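Project report: the scrap-clearing arm
Krystyna Kubiak, shared workshop build, 2021-01-01

So, what I set out to do was get an arm to tidy bits of paper off a small shelf. I called the project Okov, mostly because every folder needs a name and "arm stuff final" was already taken! Remigiusz Zieliński helped with the wiring and did a lot of the patient work on the gripper code.

The shelf is a black metal frame with light wooden boards, and the mess is torn coloured paper, dropped wherever it lands. Paper sounds easy. It's horrible. It lies flat, there's hardly an edge to get hold of, and the fingers have to come down almost level with the board before they can pinch anything (hence the green pads, which have a bit of grip to them).

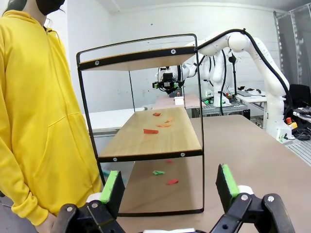 My first plan was to write out each movement by hand, and I gave that up in May after the arm knocked the shelf sideways for the fifth time. We switched to recording ourselves guiding it and training on that. By the end we had 1,828 short recordings, roughly 88 of them useless as I'd left the gripper closed (sorry, Remigiusz).

The lower level gave us far more grief than the upper one. The wrist has to tip forward to get under the board, and if it tips too early it clips the front rail. We ended up adding a stop point just short of the shelf, so it lines itself up before going in.
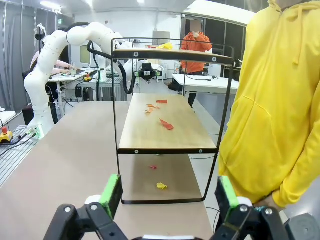

Red and orange scraps went fairly well, but yellow on pale wood was a pain and I still haven't sorted the colour settings. Next I want to try smaller pieces, and a slower approach on the last 5 cm. The code is in the Okov folder on the workshop drive, with Remigiusz's wiring notes next to it.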